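Gravura Forums > Finishing > Small parts and toys

Thread: Maple board for shape blocks, oil or film finish?

tenon_235
Joined January
Posts: 45

I have a flat maple board that serves as the base for a set of painted shape blocks (cube, star, heart, cylinder and so on). No recesses, no rim. The blocks sit directly on the face and get pushed around on it all day. The board is unfinished apart from sanding and I want to put something on it before the surface gets dirty.

Requirements, in order: no color transfer from the blocks, low sheen, and no yellowing that would make the maple look like pine in a year. Thickness does not matter. It lives on a blue pegboard table and comes off only for cleaning. 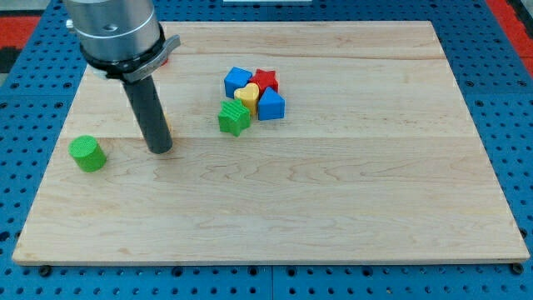
Maple board with the blocks grouped, green cylinder off to the left.

I have Trinance hardwax oil on the shelf and half a can of water-based satin. Leaning toward the oil because I can patch it without stripping the whole face.

Last sanding was 100 grit. I know that is coarse.

Presley
Posts: 3,006

100 is too coarse for maple under anything. You will see the scratches as soon as the finish goes on, and the coarse surface will scrape paint off the block edges. Go through 150 and 180, then 220 if you use the water-based. Stop at 180 for the hardwax oil or it won't take properly.

On the choice itself: water-based. Oil ambers maple, and you listed yellowing as a concern.

flatsawn
Posts: 235

Disagree on the water-based. A thin film on a board that has painted blocks dragged over it will show rub marks in the sheen long before it fails. Satin goes shiny where the traffic is. On a light wood with side light that is all you will see.

Hardwax oil dulls evenly, and where it doesn't, you rub in a little more. The amber shift on maple is slight. Ask the maker whether the one you have comes in a version for pale woods.

Presley
Posts: 3,006

Slight on day one. I have two maple shelves done the same week, one in oil and one in water-based, and by the next January you could tell them apart from across the room. Burnishing is a fair point, but it takes two thin coats and a gray pad to fix.

tenon_235
Posts: 46

Would matte instead of satin deal with the burnishing?

flatsawn
Posts: 236

No, matte burnishes worse. The flatting agent at the surface is what gives you the low sheen, and rubbing polishes it down. Satin has less of it to lose.

kerfline
Posts: 100

Nobody has asked about the paint on the blocks. Color transfer is usually a block problem. If the red or the blue leaves marks on bare maple, it will leave them on a finished board too, only easier to wipe off. Take a damp white cloth and rub the underside of each one hard. If color comes off, seal the blocks first and leave the board until you know.

The textured cylinder is worth checking separately. Textured sides hold dust and loose paint, and a wipe won't get down between the ridges. Use a soft brush.

tenon_235
Posts: 47

Did the cloth test. Red star left a faint pink trace. Blue cube clean, yellow heart clean, green cylinder clean on the end and clean on the side after brushing. I gave the star a second rub with a fresh cloth and got nothing, so it may have been surface residue.

kerfline
Posts: 101

Leave the star face down on a damp white cloth overnight. If it is clean in the morning, call it residue.

Presley
Posts: 3,007

Whatever you pick, do both faces of the board. A flat panel finished on one side only will cup, and with no rim or battens there is nothing holding it. The perforated table lets some air at the underside, but I would not count on that.

flatsawn
Posts: 237

Agreed on both faces — that part isn't optional. Same number of coats, same day if you can manage it. Ease the edges before you start. A sharp arris on maple loses finish first.

tenon_235
Posts: 48

Star was clean overnight. Sanded to 180, both faces. I cut a strip of offcut and put oil on one half and water-based on the other. The oil half is darker than I expected, the water-based half looks slightly gray. Going to leave the strip in the window and decide in a few weeks.

kerfline
Posts: 102

Cover one end of it with tape so you have a reference.

Last post: July 2023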